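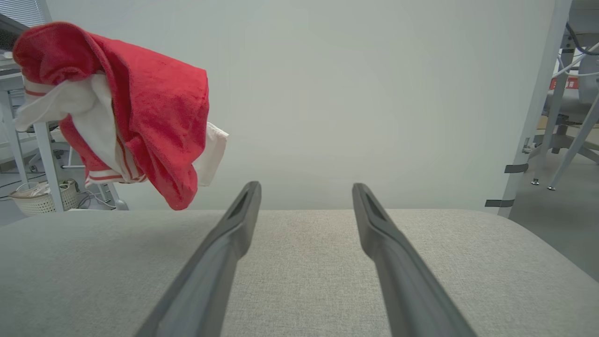
light gray fabric, both fingers open

Olgate Boards > TV & Streaming > Farus season 2 pushed AGAIN

mikwood_fan
so Farus moved again. was supposed to be end of January, now it's February and they're dropping 3 episodes at once to say sorry I guess. anyone else done with this

tapedeck70
Posted December 19, 2023
Not done. 2 weeks is nothing. Season 1 slipped way longer and everybody forgot by episode 2

mikwood_fan
I didn't forget lol. I rewatched the whole thing for the old date and now I have to do it over

Ertuğrul Uysal
3 at once is bad news imo. Means they don't trust the opener. Weekly is what made people talk about it the first time

glykeria_m
Disagree -- the first episode last time was all setup, half my family quit before Güneş even showed up. If they'd had three to watch that night they would of stayed

Ertuğrul Uysal
Your family quit because it was slow. Three slow ones in a row is more than 70 minutes of people walking through wheat

glykeria_m
I like the wheat

tapedeck70
the wheat is the best part. does anyone know if the Mikwood storyline is back or did they write it out, the trailer has like one shot

mikwood_fan
Back but smaller. Interview said the writer wanted more Güneş, less courtroom. Which, no. See username

Ertuğrul Uysal
Courtroom stuff was filler

mikwood_fan
ok we cant be friends

glykeria_m
Is it the same time slot or midnight? I have work

tapedeck70
midnight I think, teh app still shows the old date for me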